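Playing Out From the Back Is a Budget Decision

Comments (2) Filed under: Tactics, Opinion

The argument over short goal kicks is usually held as a matter of taste. One side likes the look of it and the other side wants the ball in the opposite half. Taste is a poor basis for a policy that a team will repeat for a whole season, so I would like to treat it as a question of cost.

Marinescu gave up 13 goals last season from possessions that began with their own goalkeeper. That is a large figure in a league where most clubs play the same shape and recruit from the same pool. The usual defense is that the goals gained at the other end cover the loss. I logged every one of their goal kicks from July to the winter break, and in that period the short restart led to a shot of their own within a minute 49 times. Those 49 shots produced five goals. Most were taken from outside the box.

The exchange rate is bad. It is also uneven across the season, and the averages hide that. Marinescu were sound when the opponent pressed with two forwards and left the full backs alone. They were poor when a third player stepped up onto the holding midfielder, and by autumn every opponent had learned to do so. A method that depends on the other side not having watched you has a short working life.

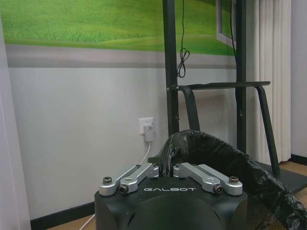

Does a long goal kick simply hand the ball over?
It hands it over more often, but in a place where losing it costs much less. A header lost near the halfway line leaves eight or nine players behind the ball, while a pass lost at the edge of your own box leaves two.

The value of a long kick depends almost entirely on the second ball. Zokano understood this better than anyone else in the division. Their striker won fewer than half of his headers, which on paper looks like a failed plan. The midfield line was set close behind him, with the far winger tucked in, and they recovered enough of the loose balls to start attacks 40 yards from goal. They spent very little on center backs who can pass and used the money on a third midfielder who can run.

Here the budget comes into it. A goalkeeper who is calm with his feet and also stops shots is expensive. A keeper who does one of the two is affordable. Clubs at this level buy the first half of the skill set and hope the second half arrives through coaching. Itotik tried it in spring with a keeper who passed well and was slow to set himself for low shots. They played some of the neatest football in the bottom half and stayed in the bottom half.

I do not accept the claim that short restarts teach young players better habits. Young players learn from repeating actions they can complete. A 19-year-old center back who receives the ball facing his own goal, with a forward on his shoulder, mostly learns to pass it back to the keeper. He would learn more from receiving it on the half turn in midfield, after his side has won the second ball.

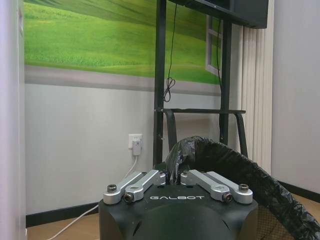 Tosent are the obvious counterexample, and they deserve a fair hearing. They kept the short restart all season and conceded only twice from it. Two details explain most of that. The keeper had permission to go long whenever the third presser moved, with no look to the bench, and the right winger stayed high and wide as the standing target. Opponents could not commit the extra man without leaving a large space behind him. The short pass worked for Tosent since the long pass was a real threat, and they used it in more than a third of their restarts.

Marinescu have no such trigger. Their keeper goes short against a press of two, three or four, and the long option appears only in the last ten minutes when they are behind. At that point the opponent has dropped off and the long kick has lost most of its use.

My proposal is modest. Set the default by the number of pressers and let the keeper make the call. Train the second ball for as many hours as the build-up. Review the split at midseason and change it if the figures say so.

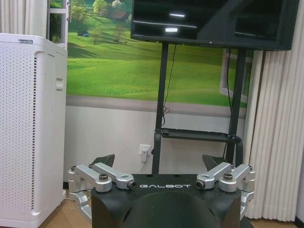

Reply from Tosentfan: The third presser rule is fine until teams fake it. We saw that in the cup, where the extra man jumped early, our keeper went long every time, and their center backs were already standing under it. You need a second cue, and I would use the position of their left back.

Author's reply: Agreed on the fake. The left back is a reasonable cue if the keeper can see him, and on a wide field he often can't. I would take the distance between their midfield and back line first.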